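Speaker notes – "A second-hand arm and a metal bin"
Evening talk at the Pavbridge shared workshop, Aug 3, 2018
Chibuzor Afolabi, with Bautista Valdebenito for the wiring part

Before I start: check that the microphone works, put the water on the left side, phone off. Bautista sits in the first row and takes over at part three.

1. Hello and who we are

Good evening, thank you for coming. I am Chibuzor, I repair sewing machines for my living, and in the evenings I am in this workshop. My English is slow, so please raise your hand if I say something that is not clear. I prefer to be stopped in the middle.

Tonight I will speak on one project, which we call Caleck. It is a robot arm that picks up mixed things from a bin. We began in March. The name has no meaning, Bautista wrote it on the first box of screws and it stayed.

Ask the room: who has worked with an industrial arm before? Wait for the hands. If many, go faster through part two.

2. How we got the arm

The arm came from a closed packing plant, through a dealer called Brusano. We paid 2,397 for the arm, the controller and a pallet of cables. The transport is not in this sum. (People always ask, so say it slowly.)

The first weeks were only cleaning and reading. The manual we received was for a different version of the controller, and we lost much time with this. When you buy used, ask the dealer to read you the number on the plate by telephone before you pay. We did not ask.

Say something on safety here, and do not hurry. An arm like this one does not know that you are there. Our rule is two persons in the room when the drives are on, and one of them does nothing but hold the stop button. We run at low speed for every new program. Bautista wanted to make it faster in April, I said no, and we are still friends.

3. Cables (Bautista speaks)

Bautista explains how he led the cables along the outside of the arm. Main points if he forgets:
– leave more loop than you think at the wrist
– turn every joint by hand command to both ends before you tie anything
– cheap ties become hard and break, buy the good ones
– label both ends of each cable on the same day

He will also tell the story with the air hose. Let him tell it, but not longer than three minutes.

4. The bin and the table

I come back here. The bin was the part I thought would be simple. We tried first a plastic box from the kitchen, and each time the gripper touched the side the box moved, and all the positions in our program were wrong after that. So now we use a metal bin, and it is held with bar clamps at the rim. A clamp you can take away again when you change your mind, and we changed our mind often.

We also put blue tape marks on the wood beside it. This is very low technology and I recommend it. If something was pushed in the night by another group, you see it on the marks before you start the arm.

What do we put inside? Things from home. Mrs. Riquelme from the pottery room gave us a bag of old shoes and toys, and the rest is from our own drawers. I wanted hard and soft things together, big and small, dark and bright.
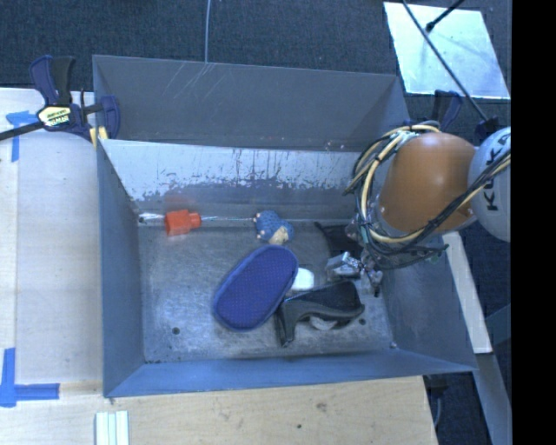
The dark objects give us the most trouble. The software searches for an edge, and a black shoe with a shadow under it has no clear edge for it. Thin rods are difficult in another way: the jaws close, and the rod turns and goes out at the side. A slipper is kind to us, you can take it badly and it still comes up.

We write every try in a notebook. Until last week we had 1,411 tries written down. In the best evening we made more than 100, but that evening we had also pizza and four people, so please do not take it as normal.

5. What we want to do next

– softer covers for the jaws, perhaps from bicycle tube
– better light from the side, at the moment we depend on the ceiling lamps
– a small shelf for the notebook, it falls down all the time

We need also somebody who can help with the software on weekends. You do not have to be an expert. Bautista was a baker.

6. Questions

There are 36 chairs and people at the back do not hear well, so repeat every question into the microphone. If somebody asks to see the arm move: yes, after the talk, in groups of five, behind the yellow line, with bags left on the chairs. The key for the controller is in my jacket.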